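Stiftung Werkraum Lirkach
12. Dezember, Donnerstag

1/8 Die Stiftung Werkraum Lirkach informiert über den Abschluss der Bestandsaufnahme zum ländlichen Tischlerhandwerk. Erfasst wurden 3.131 Einzelstücke aus privatem und kommunalem Besitz.

2/8 Davon sind 1.737 Stücke inzwischen beschrieben und im Verzeichnis Istelell recherchierbar. Die übrigen Datensätze werden bis April ergänzt. Die Nutzung des Verzeichnisses bleibt kostenfrei.

3/8 Ein Schwerpunkt liegt auf der Holzkunde. Maserung, Farbton und Oberflächenbehandlung werden nach einheitlichem Schema festgehalten, damit Vergleiche zwischen den Werkstätten der Region möglich sind.
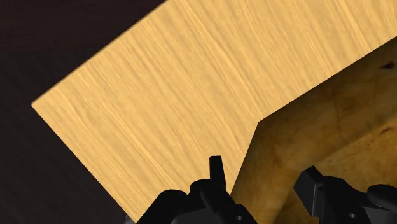 Helle Holzfläche mit feiner, teils geschwungener Maserung.

4/8 Für Leihgaben gilt ab sofort die überarbeitete Leihordnung. Anträge sind schriftlich an die Geschäftsstelle Clulton zu richten. Der Versicherungswert ist bei Stücken über 1.000 Euro gesondert nachzuweisen.

5/8 Eigentümerinnen und Eigentümer werden gebeten, Kleinmöbel, Dosen und Kästchen vor der Übergabe weder zu ölen noch zu wachsen. Gebrauchsspuren sind Teil des Befundes und werden mit dokumentiert. 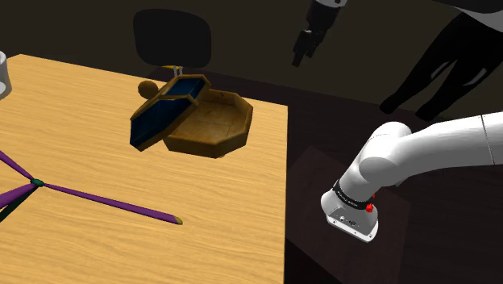

Achteckiger Holzkasten, Deckel schräg aufliegend.

6/8 Die Förderlinie Awan unterstützt kleinere Restaurierungsvorhaben mit je 300 Euro. Antragsberechtigt sind Heimatvereine, Schulen und Ortsarchive. Eine Doppelförderung ist ausgeschlossen.

7/8 Nicht gefördert werden Neuanfertigungen sowie Arbeiten, die vor Bewilligung begonnen wurden. Maßgeblich ist das Datum des Bescheids.

8/8 Rückfragen zur Erfassung und zur Leihordnung beantwortet die Geschäftsstelle Clulton während der üblichen Sprechzeiten. Antragsformulare liegen dort auch in gedruckter Form aus.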